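Subject: Re: Hullora screening copy and January season
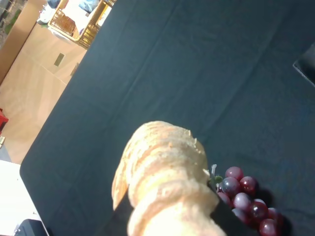

Message from the programming office — Fri 5 May

Dear members,

Further to the enquiry below, Prolterer has agreed to supply a subtitled print of Hullora for the Wellum season. The running time is 371 minutes, shown in four parts with 6 speakers' notes. Tickets will be limited to 35.

Yours faithfully,
Marlene Guimarães

Wálter Lozano wrote:
> Could the office confirm whether the Vasconcelos film will be
> shown with English subtitles in January? The earlier
> print had none — several members left at the interval.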